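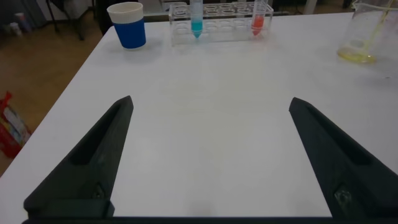 Dultcombe Teaching Laboratories
Bench and Small Equipment Inspection Checklist, Room 347
Inspection date: 4th November
Form revision: 6
Result codes: P = pass, A = action required, N = not applicable, R = repeat item from previous inspection

Scope

Work surfaces, tube racks, tubes in use, liquids held at the bench, drinks and food control, spill supplies, eyewash, waste and electrical. Fume hoods and the cold store are on separate forms. Chairs and stools were moved to the building furniture survey at revision 5 and are no longer inspected under this form.

Section 1. Work surfaces

1.1 Surface intact, no cracks, blisters or lifted edges
P
Comment: White tops throughout. Edge sealant on bench 2 was replaced after the last inspection and has cured properly.

1.2 Surface clean, no residue or rings
P
Comment: Wipe test with a dry white cloth on all four benches, no color transfer. A light gray cast under the ceiling fixtures is normal for this finish and should not be entered as soiling.

1.3 Front working zone kept clear of glassware and liquids
P
Comment: Rack and tubes on bench 1 are at the far end of the top. Keep this arrangement.

1.4 Bench level
P
Comment: Checked with the short spirit level, both directions. Bench 3 is at the limit of tolerance toward the window. Recheck next time before adjusting the feet.

1.5 Bench load below posted limit
P

Section 2. Tube racks

2.1 Rack sits flat and does not rock
P
Comment: Clear acrylic rack on bench 1 tested by pressing on each corner in turn.

2.2 Top plate free of cracks between holes
P
Comment: Clear racks need to be turned against the light for this check. Stress lines start at the rim of a hole and are easy to miss from directly above. Two Zuler racks from the cupboard stock showed lines at the end holes and were discarded.

2.3 Tubes fit the holes without force or excess play
P
Comment: Conical tube on the left of the bench 1 rack. The round-bottom tubes from the Kistulon kit are narrower and lean. Use the rack supplied with the kit.

2.4 Load distributed along the rack
P
Comment: Two tubes in the rack, one left of center with turquoise-blue liquid and one near the right end with red-orange liquid. Acceptable spacing. With tall tubes, avoid filling one end only.

2.5 Racks not cleaned with alcohol or acetone
A, R
Comment: An alcohol spray bottle was again stored next to the spare acrylic racks. Alcohol crazes acrylic. Move the bottle to the solvent cabinet and put a note on the shelf. Mild detergent and water only.

Section 3. Tubes and liquids at the bench

3.1 All tubes identified by contents, concentration and date
A
Comment: Color is not accepted as identification. Several classes use blue and red-orange solutions, and at least three preparations in the current schedule look alike at working strength. The contents log for bench 1 has no entry for the day of inspection. Complete the log and check tube labels against it before the rack is moved.

3.2 Tubes upright and supported
P
Comment: No tubes standing in beakers or lying on the surface.

3.3 Fill level suitable for tube size
P
Comment: Liquid in both bench 1 tubes is in the lower part only.

3.4 Caps available for every tube in use
P
Comment: Caps are in the drawer tray. Cap before carrying, including short moves between benches.

3.5 Stock bottles returned to storage after dispensing
P

3.6 Safety data sheets present for all stock solutions
A
Comment: Binder is missing sheets for items 544 and 665 on the stock list. Both are dilute dye solutions and low hazard, but the sheets are still required. Print and file.

Section 4. Food and drink control

4.1 No food or beverages in the room
A
Comment: See 4.2.

4.2 No beverage-type containers on laboratory benches
A, R
Comment: Paper cup with a white rim and bright blue sleeve standing upright on bench 1, in the same row as the tube rack, to the left of it. The item fails whatever the cup holds. A cup of this type used for rinse water or waste can be mistaken for a drink, and a drink placed in a row with open work can be contaminated. Remove it. If a rinse vessel is needed, use a marked plastic beaker from the second shelf.
A similar finding was entered at the previous inspection for bench 4. The door sign is present and legible, so a new sign is not recommended. Add the point to the start-of-class briefing.

4.3 Drinks shelf outside the door available and in use
P
Comment: Shelf has room for a full class.

Section 5. Spill supplies

5.1 Absorbent pads within reach of each bench
P
Comment: Pad box at bench 1 is low but above the reorder line.

5.2 Spill kit sealed, contents match list
A
Comment: Seal broken. Gloves (large) missing, everything else present. Replace gloves and reseal.

5.3 Spill kit rated volume adequate for largest container in room
P
Comment: Kit is rated for 3000 mL. Largest container in the room is well below this.

5.4 Tongs and dustpan for broken glass present
P

Section 6. Eyewash and hand washing

6.1 Eyewash flow even on both sides
P
Comment: Run until clear. Slight rust color at first, gone within the normal flush time. Weekly flush card has one gap in it.

6.2 Path to eyewash unobstructed
P

6.3 Soap and paper towels stocked
P
Comment: The towel dispenser door does not latch. It still dispenses. Reported to building maintenance under the general ticket.

Section 7. Waste

7.1 Aqueous waste container labeled and below fill line
P
Comment: Nearly 665 mL in the container at time of check. Collection not yet needed.

7.2 Used tubes go to the rigid bin, not general trash
P

7.3 Paper cups and wrappers not placed in laboratory waste
N
Comment: None found in the bins. Cup in 4.2 to be disposed of according to its contents. If the contents cannot be confirmed, treat as laboratory waste.

Section 8. Electrical and lighting

8.1 Cords undamaged, not crossing wet areas
P

8.2 Bench outlets tested, ground fault protection trips correctly
P
Comment: Test button used on each outlet. Outlet on bench 2 is stiff to reset.

8.3 Light level adequate for reading tube graduations
P
Comment: The Lui fixture over bench 3 flickers for a short time after switch-on. Tube replacement requested.

Actions arising

Before next class
4.2 Remove cup from bench 1
3.1 Complete contents log and check labels
5.2 Replace gloves, reseal kit

Within two weeks
2.5 Relocate alcohol spray, add shelf note
3.6 File sheets for items 544 and 665

Before end of November
8.3 Replace tube over bench 3
6.3 Confirm dispenser latch repaired

Notes for the next inspector

Items marked R that fail a third time go to the building safety office on the yellow form, with a copy kept in the room binder. Enter each bench separately under 4.2. The previous sheet gave one result for the whole room, and the location had to be recovered from the comments. Spare forms are in the pocket inside the cupboard door, behind the eyewash card.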